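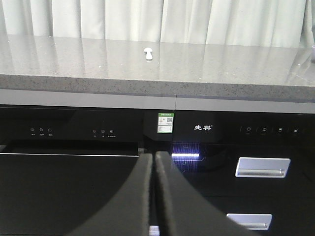
Speckled grey bench, pale curtains behind

Downsizing a kitchen: what did you keep, what do you wish you'd kept?
Forum > House & Home > Moving and downsizing

wattle_and_dob
Hi all, long time reader, hardly ever a poster. We're going from a four bedroom farmhouse outside Nirkillow to a two bedroom unit in town and I have hit the wall with the kitchen. Bedrooms were fine, books were painful but done, shed is my husband's problem (he says it's under control, it is not under control). But the kitchen!! I've got a walk-in pantry now and I'm going to a normal cupboard with pull-out baskets. I have my mother's preserving gear, my grandmother's pie dishes, a mincer, two fish kettles and enough baking tins to open a shop.

We've got until the end of January. Pritness are doing the move and they quoted us on volume, so every box I don't pack is money back in my pocket.

What did people keep? And more to the point what did you chuck and then cry about?

gumnut64
Ooh I did this three years ago. Keep the pie dishes. Keep one fish kettle if you've poached a fish in the last decade, otherwise they can both go. I kept my big stockpot "for Christmas" and it lives on top of the wardrobe with jumpers in it.

The thing I cried about was my old scales. The proper ones with the brass weights. I told myself digital was smaller and it is smaller, and I hate it, it turns itself off while I'm sifting.

Terry_from_the_Flats
Chuck the lot. I'm serious. We moved with one box of kitchen stuff and bought what we missed. In two years we've bought a colander and a potato masher. People hang on to this gear out of guilt and then their kids have to deal with it.

wattle_and_dob
Terry my daughter said the same thing in nicer words haha. But I still bottle fruit every summer, it isn't guilt, I eat the peaches!

Terry_from_the_Flats
Will you have a fruit tree at the unit?

wattle_and_dob
...no.

gumnut64
You can buy a box of peaches Terry. They sell them. In shops.

quince_paste
Popping in to back up the bottling. I live in a flat on the second floor and I still do apricots, quinces, tomatoes, the works. The jars are the problem and the pan isn't. Full jars need somewhere dark and cool, and mine go under the spare bed in Sillon crates, the shallow ones with the lids that clip. They slide in and out beautifully. Don't get the deep ones, I did my back lifting one full of passata and had to lie on the floor looking at it until my sister came round.

How many jars would you do in a season, wattle? Be truthful.

wattle_and_dob
Last year it was 200. I know. I know!! We gave heaps away.

Terry_from_the_Flats
I rest my case.

quince_paste
Righto, that's a bit more than under the bed. Could you cut to what the two of you will eat before next summer? I sat down with a calendar and worked out we'd get through a jar a week at best and it was very freeing.

MohsinG
Hello from the other side of this. My wife and I moved her parents into a unit last winter and I packed that kitchen myself. My advice is about the order you do it in. Leave the everyday cupboard till last and live out of it for a month before you go. Whatever you pull out of the other cupboards in that month goes into the everyday one. What's still sitting in the back at the end, you can let go of with a clear head.

My mother-in-law fought me on the pressure cookers. She had 7 of them. Seven! Some without lids. We settled on two and she has since been given another by a cousin.

Mohsin Gondal (yes the one from the gardening board, before someone asks)

gumnut64
Mohsin! How are the okra?

MohsinG
Eaten by possums. I don't wish to discuss it.

fidelina_h
I'm going to disagree with the month idea a bit, sorry Mohsin. It depends what month you pick. If I'd done it in winter I'd have tossed the ice cream churn and the big salad bowls, and if I'd done it in summer the soup pots would have gone. Your kitchen changes with the year. I went round with coloured dots instead: green for used this year, yellow for used last year, and no dot means have a think. The dots came off when I washed things and left a gummy mark on my good enamel, so use the paper ones that peel, and stick them underneath.

Also please measure your new cupboards before you keep anything tall! My stand mixer did not fit under the top cupboards. It's on the bench permanently now, out from the wall, and I walk around it.

wattle_and_dob
Measuring! Yes! I was over there this morning with a tape. The drawers are deep but the oven is narrower than mine by a good bit and my two biggest trays won't go in. That's the pavlova tray gone. I had a little moment in the car.

Fidelina is that you from the Carhuamaca Street stall?? With the pickles?

fidelina_h
It is! Fidelina Huaranga, eggplant pickle and too many opinions. You bought the hot one and came back to tell me off about it.

wattle_and_dob
It was VERY hot. I finished it though.

Terry_from_the_Flats
Can I ask a practical one. What's it costing to move all this? Our quote was by the cubic metre and the kitchen was the worst of it, everything double wrapped.

wattle_and_dob
Whole job is coming in at up to 2,000 depending on how much we get rid of, and that includes them wrapping the breakables. If I pack the kitchen myself it comes down. But then if I break Nan's dishes I've only got me to blame.

MohsinG
Pack them yourself. Plates on their edges, never flat. Tea towels between. You have to move the tea towels anyway.

gumnut64
I'm the opposite, let the movers do the breakables. If you pack it and it breaks, some of them won't cover it. Read the fine print and ask them straight out. I had a casserole lid go and got nowhere at all as it was "owner packed". Still cross.

MohsinG
That is a fair point about the cover. I would still rather hold the dish myself on my lap in the car.

quince_paste
Lap in the car for Nan's dishes, movers for everything else. Done.

boab_bob
Bit of a side road but what's the bench like in the new place? We went from laminate to stone and I didn't think about it at all beforehand. Glasses that used to bounce don't bounce any more.

wattle_and_dob
Speckled grey, quite shiny, you get the curtains reflected in it! I like it more than I expected to. Whole kitchen's darker below and light above, and the curtains are that off-white that goes with everything. I'd have picked something cosier myself but I'm not ripping out a perfectly good kitchen.

boab_bob
Speckled is your friend. Doesn't show crumbs. My wife says that's a bad thing, I say it's the best thing about it. And use a board and a trivet for everything, don't trust anyone who says you can put a hot pan straight down.

gumnut64
What's the little white mushroom thing on the bench? I love it.

wattle_and_dob
Haha trust you to spot that. Isn't it sweet? Hands off.

fidelina_h
If the bench is shiny go easy on the vinegar sprays. I use a drop of dish liquid and warm water and a dry cloth after. I say this as someone whose whole life is vinegar.

Terry_from_the_Flats
Vinegar's fine. I've used it on everything for years.

fidelina_h
On stone?

Terry_from_the_Flats
On laminate. But still.

fidelina_h
Terry.

wattle_and_dob
OK update, spent the arvo at it with the radio on. Going: both fish kettles (you were right gumnut, I can't remember the last fish), the mincer, the second slow cooker, the jelly moulds, and 15 baking tins to my niece who is starting a cake thing at the school. Staying: pie dishes, preserving pan, one box of jars and not a jar more, the good knives, Mum's rolling pin, my wooden spoons, and the yellow mixing bowl with the chip.

Undecided: fondue set.

gumnut64
Chuck the fondue.

Terry_from_the_Flats
Keep the fondue.

gumnut64
TERRY??

Terry_from_the_Flats
We had ours for years and it was the one thing I missed. I just didn't want to say so at the start of the thread. Good on a cold night. You only need it twice a year.

MohsinG
He said one colander and one masher. I am going back up to check.

quince_paste
I can't breathe. Keep the fondue, wattle, you can have Terry over.

boab_bob
Our fondue forks are used for getting toast out of the toaster. Switched off at the wall before I get told off.

wattle_and_dob
Fondue set is in the keep box. Husband has just come in from the shed to ask whether there's room in "my" pantry cupboard for three tins of wood stain and a box of hinges, so I'll be back later once I've dealt with that.

fidelina_h
Tell him green dots only!

gumnut64
And wattle, if you change your mind about the jelly moulds, let me know before they go to the op shop. I'm only at the other end of Nirkillow and I've got a gap on top of the fridge.

Terry_from_the_Flats
Here we go.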